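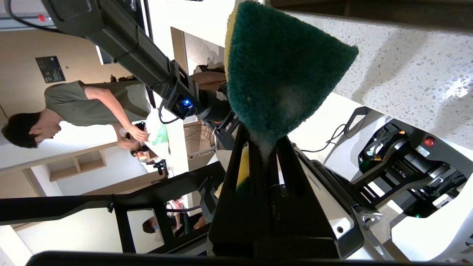 ## October, notebook 8: getting the practice repo ready for the developer course

Started at 9:15 with coffee and a very optimistic list. Heather Ngata is teaching the two-day test-first class at Sornley and I said I'd have the exercise code in shape before she does her dry run. So, where we are.

The practice app is still Ulletti, the little room-booking thing we've used for the last couple of classes. People like it because everybody has booked a room at some point and nobody needs the domain explained. What they don't like is the setup! Last class we lost most of the first morning to version mismatches, and by the time the last laptop was green the first pair had already finished exercise one and were getting bored.

What I did this morning:

- threw out the install script and started over with a container
- pinned everything (yes, everything, even the linter)
- ran the whole test suite from a clean checkout, 381 tests, all passing
- deleted the old `exercise-3-final-FINAL` branch, with great pleasure

The full suite takes longer than I'd like. I want people running tests every couple of minutes, and if it's slow they just won't. I split the booking tests away from the report tests, so now the pairs can run only the part they're working on. Much nicer. The report tests go through a real database and I'm leaving those alone for now, they're somebody else's fight (probably mine, next month).

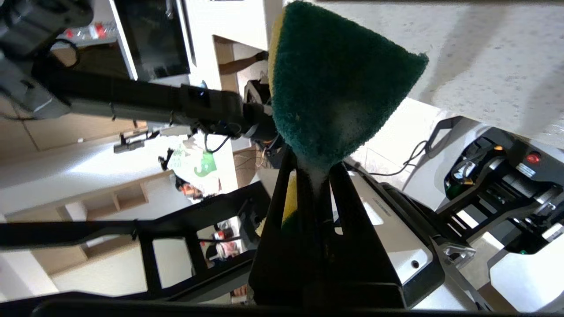

*Green scouring pad, yellow foam along one edge.*

After lunch I walked through the exercises the way a student would, reading only the handout. Exercise two is fine. Exercise four has a step that tells you to rename a class we already renamed in exercise three, so I'd have been stuck there with my hand up. Fixed in the handout, and I also put a tag in the repo at the end of every exercise, so a pair that falls behind can jump to the tag and keep going with the room. 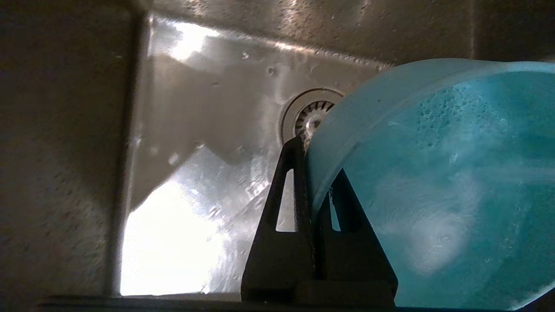
**BUILD SERVER**

Maihi is the build box we share with the Wuvside people, and it was grumpy all afternoon. First build failed with a full disk. Old artifacts again: 2514 of them, going back to classes I don't even remember teaching. I set the cleanup job to keep the last 1000 and let it chew. Second build failed on a permissions error that was totally my fault (I'd made the new cache folder as myself and not as the build user, so please don't tell Heather). Third one went through.

I'd still love to have each pair get their own pipeline for the class. Right now they all push to one, and when somebody breaks the build the whole room gets the red light. Heather thinks that's the best part of day two and wants to keep it, because the conversation that follows is the whole point of continuous integration. I see what she means, but I'm the one standing next to the box when it queues up!
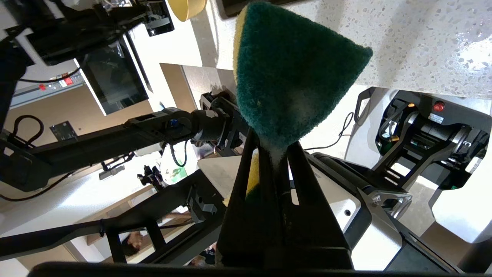

We compromised: shared pipeline on day two only, separate ones on day one while they're still learning the commands. I need to write that up in the instructor notes before I forget how I configured it.

Left to do:

- [ ] instructor notes, pipeline section
- [ ] print the new handout for exercise four
- [ ] ask Heather if she wants the refactoring demo live or recorded
- [ ] try the container on the old Sornley laptops, the small ones
- [ ] move the report tests to their own job on Maihi

Stopped at 5:40. The cleanup job was still running when I logged off, so check it first thing.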